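Teaching your arms a fiddly job: workshop tips

I do most of my hand-guiding on a Sunday, when the bench is quiet and I can take all afternoon over one silly task. And I love it! Small everyday jobs teach you so much more than stacking blocks ever will.

Start with the pose, well before you press record. Park both arms somewhere high and open, with room for each gripper to turn without clipping the other one. Then do the whole job three times by remote, nothing saved, until your hands stop arguing with the controls.

Glasses and a case make a brilliant first two-arm job. The lenses are clear, the middle is narrow, and the case wants a gentle approach. Go in slowly and pinch at the centre -- if you grab a lens by its face you'll be wiping off marks all evening.
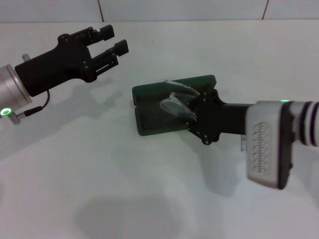 Keep the second arm close by with its fingers open, even when it has nothing to do yet. I used to leave mine parked miles off, and every run had a long dull swoop in the middle while it came over to help.

A plain tabletop is your friend for the first batch. Save the patterned cloth for later, once the easy version works.

I save runs in sets of 5 and then watch them back. Bin any where you dithered! My first folder in Zultilik had 600 runs in it and I kept 576, which was far too generous -- a good few of those had me hovering over the case like a nervous wasp.

Change one small thing between sets: turn the case a little, or swap which arm does the lifting.

Next up is a zipped pencil case, and I can't wait.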